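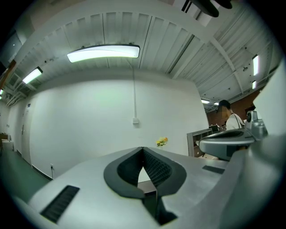
Large white room, Cultham Hall

Cultham Hall Users' Group
Minutes of the meeting held 7 August 2026

Present: Armelle Roussel (chair), representatives of the Benden Singers, the Yorath Street sewing circle, the Cisero chess club and the Saturday market.
Apologies: the toddler group.

1. Minutes of the last meeting
The April minutes were approved with one correction. Under "Keys," the side door key is held by the chess club, not the sewing circle. The chair will send out a corrected copy.

2. Matters arising
The leak over the kitchen sink has been fixed. The plasterer still has to come back to patch the ceiling. The chair has left two messages and will try again next week.
The sign on the parking lot gate has been replaced. It gives the old phone number. The printer has agreed to redo it at no charge.

3. Heating
The boiler was serviced in July and passed. The engineer said the pump is noisy and will need replacing within the next couple of years. The singers asked if the heat could come on earlier on rehearsal nights, as the large room was cold for the first half hour all last winter. The timer allows four settings a day and only three are in use. Agreed to use the fourth for rehearsals, starting at 5 p.m., from the first week of October.
The sewing circle asked that the thermostat in the small room be left alone between bookings. A note will go up next to it.

4. Chairs and tables
The stacking chairs were discussed at length. There should be 80. The market took an inventory after its last sale and found 76, with two more in the boiler room that have split seats. The missing two may have gone to the school for its summer concert. The chair will ask.
The chess club would like five smaller tables in place of the long ones it uses now. Two quotes were passed around. Both were thought high. The club will look for secondhand tables and report back.
All groups are reminded to stack chairs no more than five high. Taller stacks have been marking the wall by the stage.

5. Bookings
The online calendar is working but not everyone is using it. Two groups turned up for the same evening in June. It was proposed that a booking should count only once it shows on the calendar. Agreed, with the singers voting against. They asked for it to be recorded that their regular nights have been the same for years and should not need entering each month. The chair said regular bookings can be entered once for the whole year and offered to do this for any group that sends her its dates.

6. Kitchen
The refrigerator is to be emptied at the end of each booking. Food left overnight will be thrown out. The sewing circle has donated an electric kettle. The old one can go for recycling.
The market asked about a second trash can for the kitchen. Agreed, up to a cost of $80.

7. Floor
The large room floor will be cleaned and resealed in the last week of August. The hall will be closed for three days and no one should walk on the floor in that time, including to get to the storage closet. Groups that need anything from the closet should collect it beforehand.

8. Any other business
The chess club asked if the piano could be moved away from the radiator. The singers said it should also be tuned after any move. Held over until the cost of tuning is known.
A purple umbrella and a child's raincoat are in the lost property box.

Next meeting: to be set once the floor work is finished. Items for the agenda to Armelle Roussel, please.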